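Scoop-and-weigh task for a school robotics club, how do we get repeatable amounts?

Posted by benchmouse

I help run the Garkora after-school club (ages 14 to 17) and this term we have taken on the measuring challenge from the Lastura schools round. Two arms, a kitchen scale, a tub of red beans and a yellow scoop. An arm has to put a set weight of beans into a bowl on the scale, and the students drive it by hand first to record runs, then train on the recordings.

The hand-driven runs are fine. The trained runs go all over the place. On the target of 20 grams we get anything from nearly nothing to a full scoop, and the judges only allow 2 grams either side. We have 716 recorded runs, so I don't think it is simply a lack of data, although the students would like it to be because recording is the part they enjoy.

Things we have already tried:

Slowing the arm down by half. It made the spills smaller but did nothing for the weight.
Levelling the beans by hand before each run. Helps a bit, but the rules say no touching the tub once the round starts.
Swapping to a smaller scoop. The gripper could not hold the handle, it just rolled.

The controller is a Cuesta board, if that matters. What would you change first? We have until June. 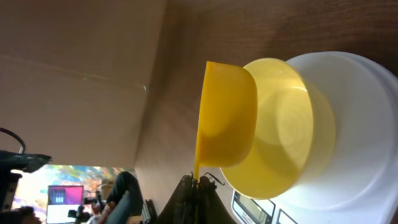
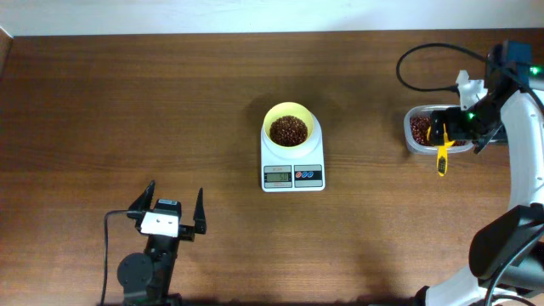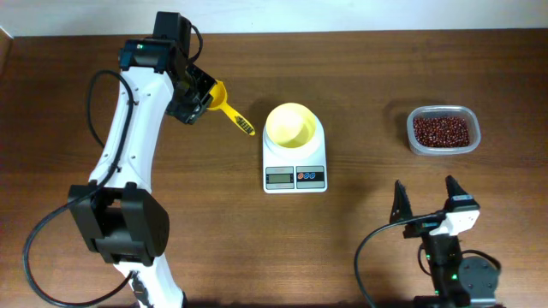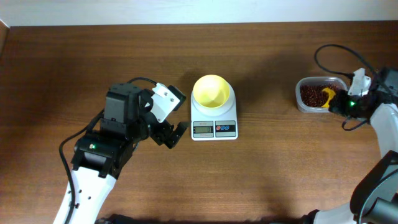
The weight has to be checked somehow by the program, and at the moment it isn't. The students assumed the model would learn from the recordings what the right amount looks like. I am less sure. The display on the front of the scale is small and grey, and from the overhead view the digits are only a few dark marks next to the red and blue buttons. I can't tell whether the model is getting anything useful out of that. Should we be reading the scale separately, or is there a mechanical fix that makes the amount more even in the first place? Budget is small. We can print parts.

Posted by Siiri Miettinen

I ran a team on a very similar task two years ago, with rice. I would do these in order.

First, sort your recordings before you record any more. 716 is plenty for a task this short, but if several students drove the arm you will have several ways of scooping mixed together. Ours had one lad who always went in deep and shook off the extra, and another who skimmed the top and went back for more. Both got the right weight. The trained arm went in shallow and shook, which gave us next to nothing. Pick one method, write it on the wall, and throw out or set aside every run that doesn't follow it. We lost more than half our runs doing this and the results got better the same evening.

Second, decide where the scoop starts. I notice it is held by the left arm in one of your pictures and by the right arm in others. If that is part of the task then fine, but if it is just the students changing sides, stop. Train one arm to do it and park the other in the same pose every time. A parked arm that is somewhere different each run is one more thing for the model to get confused by.

Third, the grip. In the close view the fingers have hold of a thin part of the handle. Mark the handle with tape so everyone picks it up at the same place, and print a square sleeve to go over it. A round or thin handle can turn a few degrees when the scoop is pushed into the beans, and a few degrees is easily a few grams. I would do this even if you do nothing else on the list.

Fourth, the scale. Yes, read it separately. Ask whether the rules let you use a second camera pointed only at the display. If they do, a very simple digit reader is enough, and you feed the number to the model along with everything else. Wait until the reading settles before you use it. Ours took a couple of seconds and we wasted a week on that.

With a margin that narrow I would also stop trying to get it in one scoop. Go under on the first and top up with small ones. Your students then need recordings of topping up, starting with beans already in the bowl at different weights. My guess is you have very few of those.

Posted by tobaccotin

get a better scale. the cheap ones go to sleep in the middle of a run and then you have nothing. also beans are too big, try lentils

Posted by benchmouse

Can't change the beans, they are in the rules. The scale is supplied as well, and it does go to sleep, so thank you for that, we will tap it on before every run.

Siiri, you are right about the sides. Half the group prefers the left arm and half the right, and nobody had written down which was which. We are going through the recordings now. The scoop sleeve is printing. I will ask the organisers about the second camera.

Posted by hallam_k

Agree with most of the long answer but I would not throw runs away, only label them. If you tag each one as deep or skim, you can train on either later without recording again. A plain spreadsheet will do, with one row per run and columns for driver, arm, method and final weight. If nobody wrote down the final weight, start now. It takes 5 seconds at the end of a run and you can't sort good runs from bad ones without it.

On the mechanical side, one thing not mentioned yet is a strike-off bar. It is a straight edge fixed across one side of the tub, and the arm drags the scoop under it on the way out, so the beans come off level. We printed ours in two halves and clipped it on. Check that it counts as part of the tub and not as an extra tool. The Vorkitz regional let us have it, but another round the same year did not.

It does mean the scoop always comes out the same way up, so the students have to practise that path. Start with the bar set high and bring it down a little at a time — if it is too low the scoop catches and drags the whole tub across the table. A bit of non-slip mat under the tub fixes most of that.

One more for the top-ups. Tip the scoop slowly and stop while there are still beans in it, then take the rest back to the tub. It is much easier to control than trying to pick up a tiny amount.

Posted by benchmouse

Good idea with the bar, I have sent the rules question in together with the camera one. We did not record final weights for the early runs. The overhead video should show the display for some of them, so two of the students are going to see how many they can read back. Will post again when we have the labels done.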